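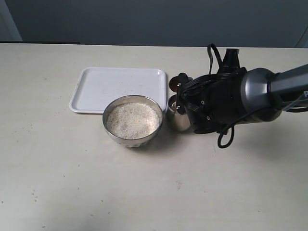 Steel bowl and white tray on the table

Is a home battery worth it without solar?
Posted by skirnport_lass

We rent out the top floor of our place in Skirnport and the electric bill is getting silly. The roof faces north and has a big tree over it, so panels are a no. A chap from Vumeo reckons I could still fit a battery, fill it overnight on a cheap rate and run the house off it in the day. Has anyone done this? We use roughly 300 units a month, more in January.

nadley_pete
Yes, two winters now. Ours holds 6 units and it's usually flat by teatime – the oven sees to that. Check your night rate before you sign anything. If the gap between night and day is small you'll wait years to get your money back.

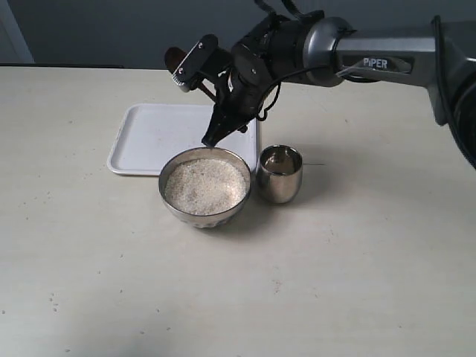
Also ask how much of the battery you can use, as mine won't let me go all the way from 100 per cent to nothing. I went with Stelmakh in the end and they were fine, a bit slow with the paperwork. You'll need space on an outside wall or in the garage, and they have to tell the network people it's going in.

wattsup2
dont bother, get a heat pump

oldfusebox
Not much use if she only wants to cut the electric bill! I'd get 2 more quotes and ask each of them what happens in a power cut – plenty of batteries just switch off with everything else unless you pay for the backup box.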